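Home | Lists | Archive | Thread index | Subscribe | Help
Search this archive Go
Filed under: Finishes and surface care

Re: [finishes] Oil for countertops, cure time before use
2024-07-09

Hye-jin Hong wrote:

> We are fitting out the shared kitchen at Larneck and have to choose
> between a film finish and a penetrating oil for the worktops. The
> supplier in Indport says the oil is ready for use overnight. The data
> sheet gives a much longer figure for full cure. Which one do I plan
> around? Also, does anyone sand past 180 before oiling? I have been
> told both that it helps and that it ruins absorption.

Plan around the data sheet. "Ready for use" on most of these products means dry to the touch, so that you can set a cup down without leaving a ring. Full cure is a separate matter. Linseed and tung oils harden by taking up oxygen, and the rate depends on film thickness, temperature and air movement. A thick coat in a closed room can stay soft underneath long after the top feels hard.

I did the counters and two tables at the Tusstead house in January, which was a poor choice of month. The room was unheated overnight and the second coat was still tacky when the third was due. I waited until a clean white rag came away with no color before going on, and I now use that test in place of the clock.

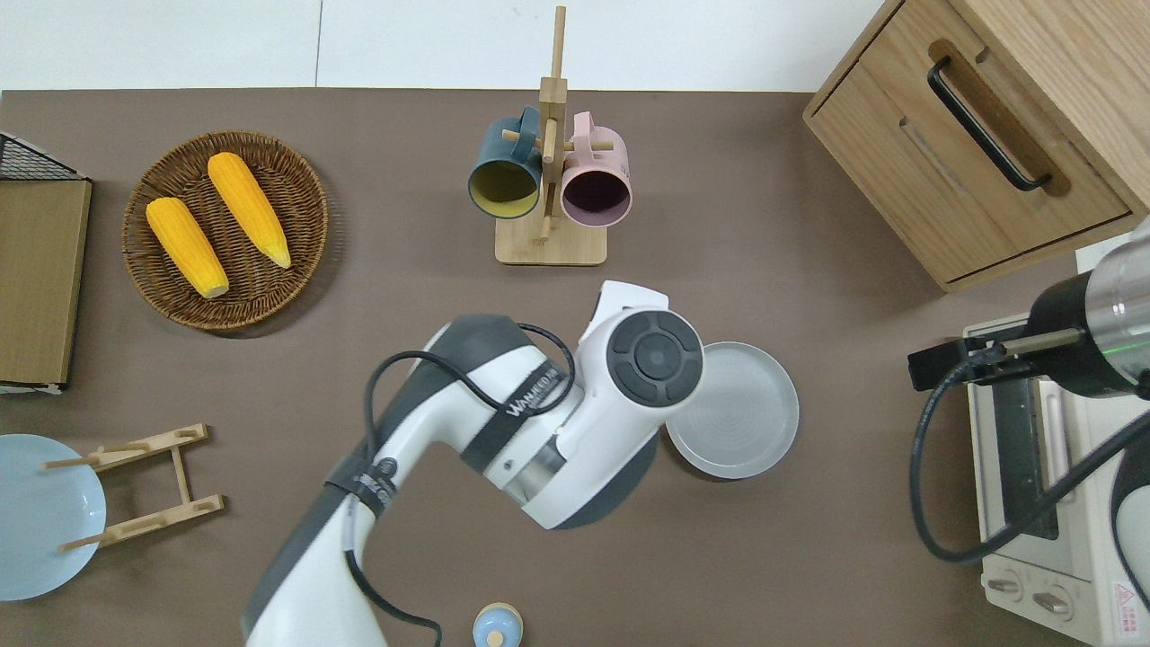
Brown tabletop with mug tree and corn basket.

On grit: I stop at 180 on open-grained species and go to 220 on maple and beech. Going much finer closes the surface to a degree you can measure by how much oil it takes. The last time I weighed the can before and after, on two offcuts of the same beech board, the piece sanded to 3000 took far less oil on the first coat than the one sanded to 220. It also looked better for a week and then wore through sooner where it was wiped. I would not generalize from two offcuts, but it was enough to settle the matter for me.

Raise the grain before the final sanding. Wipe with a damp cloth, let it dry fully, then sand lightly by hand with the last grit only. If you skip this, the first spill will do it for you and you will feel it as a rough patch.

For coverage I allow 80 ml per square meter on the first coat and about half that on later coats. Anything still sitting on the surface after 20 minutes should come off. Most of the complaints I read on this list about sticky counters come down to oil that was left to dry where it lay.

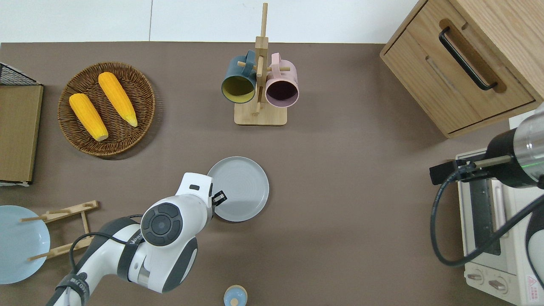 A film finish will give better resistance to standing water around the sink, and if the Larneck kitchen has many users that may decide it. The cost is in repair. Once a film is scratched through, water gets under it and the damage spreads sideways, and a patch nearly always shows. With oil you can sand a spot, wipe on more and blend it out in an afternoon. I have used Ban hard oil and two others and could not tell them apart after a year.

Undersides: coat them. The number of coats should match the top. A counter sealed on one face only will cup as the seasons change, and slotted fasteners will not fully make up for it. 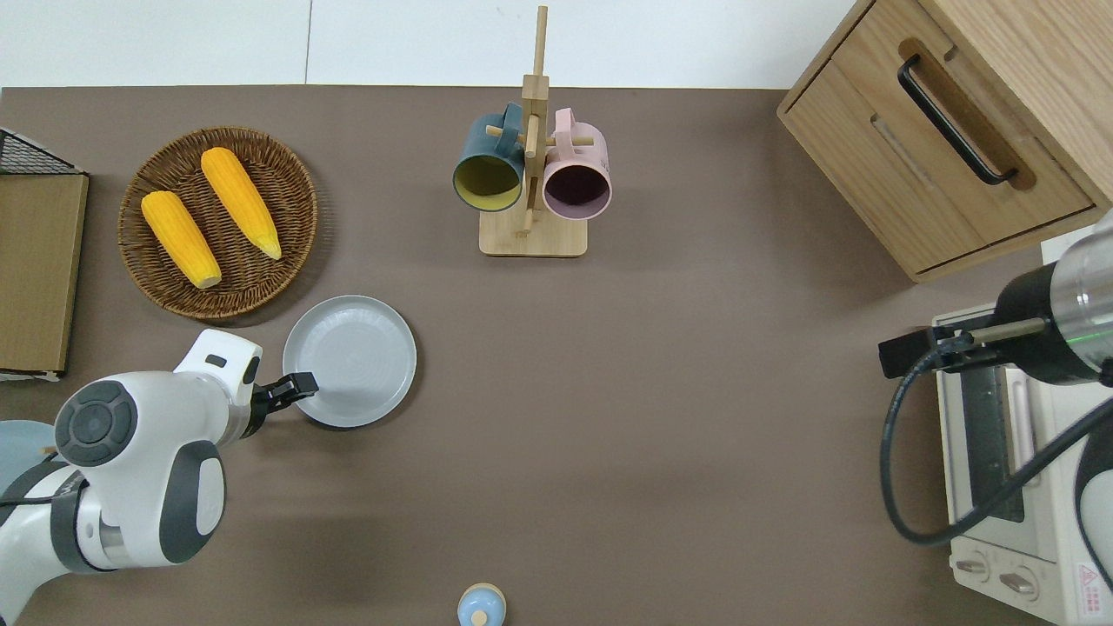

Rags are the one safety point I would put in writing for whoever does the work. Oily rags heat up as the oil cures and can catch fire if they are balled up. Lay them flat outdoors until stiff, or put them in a metal can with water and a tight lid.

If you want to compare before you commit, cut two samples from the actual worktop, finish one each way, and leave them beside the sink with a wet glass on top. I can send my application notes off list. They are in metric.

> Is there any point in waxing over the oil?

Only for feel. It will need redoing every few weeks, and it has to come off before you can re-oil.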